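This site uses cookies to remember your settings. Accept | Manage choices

Two-Arm Cells at Stukbridge: Effects on Table-Clearing Staff
Student project report, Applied Automation
Eldana Worku and Laurier Bergeron

1. Background

Wiltia runs a tableware return line at its Stukbridge site. Used bowls and cups come in mixed, get sorted by type, and go to the washer in racks. Until February all sorting was done by hand in two shifts of 8 people. The firm then moved part of the sorting to two-arm cells. Our task was to record how the jobs changed. We did not rate the cells against each other.

2. Method

We interviewed nine sorters and both shift leads, and read the stop log for 50 shifts. The log held 3,218 entries. We coded each entry by who cleared the stop and what the person did. Interviews were not recorded; notes were typed up the same day and sent back for correction.

3. Results

Most stops were cleared by a sorter without a technician. The usual action was to turn or move one item and press resume. Sorters said their hands and shoulders hurt less than before. They also said the work was harder to pace — a cell may run for an hour and then stop four times in a row. Firouzeh Heydari, lead on the early shift, now spends part of each morning assigning people to cells, a duty that is not in her job sheet.

Of the entries, 106 had no cause written down. We left these out of the coding. 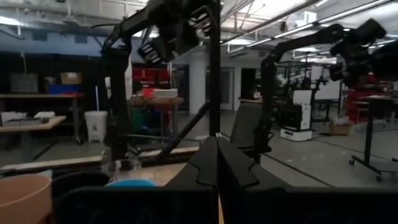

Item mix decides how much of a sorter's day goes to the cell. Opaque bowls of one shape gave few stops in the log. Clear items gave many, and staff learned to watch for them. A tan bowl and a clear glass cup on the same wooden tabletop, within reach of the gripper fingers, is the kind of mix sorters told us they check first. Several asked for the right to pull glass out before a run. At present only a lead can do this.

4. Limits

One site, one season. The late shift is thin in our interviews.

Comments (3)

Sota Aoki: Did you split the stops by shift? Section 3 reads as if they were pooled.

Laurier Bergeron: Pooled. The late shift log skips some start times.

Marius Furtună: We had the same lead-duty problem at Pekwood. It took a new job sheet to fix it.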